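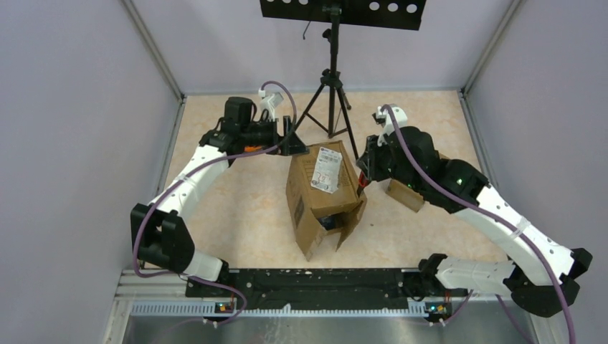
OPINION

Home | News | Reviews | Opinion | Events | Subscribe

The wrist camera should come before the gripper

By Lilibeth Lacson
July 23, 2020

Most buyers choose a gripper first and a camera last. I think they have it backwards, and after seven weeks of comparing parts on our two-arm bench I would now spend the money the other way round.

The job we use for testing is a cardboard box. One arm works at a top corner with a plain parallel gripper. The other holds a red and black tool and brings its narrow tip to the side of the box. Cardboard gives, flaps swing out, and labels wrinkle. A steel block on a fixture will flatter any gripper on the market, and I have stopped reading results that rely on one.

We ran 1662 attempts, split between a Bisar gripper and a Galteck one. The Galteck costs a good deal more and closes with finer force control. It failed 157 times. The Bisar failed 161 times. I would not pay for a difference of four.

What did change the results was where the camera sat. With a single overhead view, the arm's own wrist joints hid the part of the box that mattered. Once there was a camera mounted above each gripper, the operator could see the edge being worked on, and so could the software.

Huiling Qin, who set up the Tekin controller, disagrees with me on part of this. She says wrist cameras bring cable trouble, and she is right. A cable has to get past every joint between the gripper and the base. Too little slack and it pulls at full reach, too much and it catches on the elbow. We rerouted ours in December and will probably do it again.

I still think that is a problem worth having. A cable can be moved in an afternoon. A poor view stays poor whatever is bolted to the end of the arm.

Suppliers could help. Grimance sells its arms with no channel for a camera lead, and its brochure gives two pages to grip force and one line to mounting. Until that changes, ask to see the bracket before you ask about the fingers, and take your own box to the demonstration.

We use cookies to improve this site. Accept | Manage settings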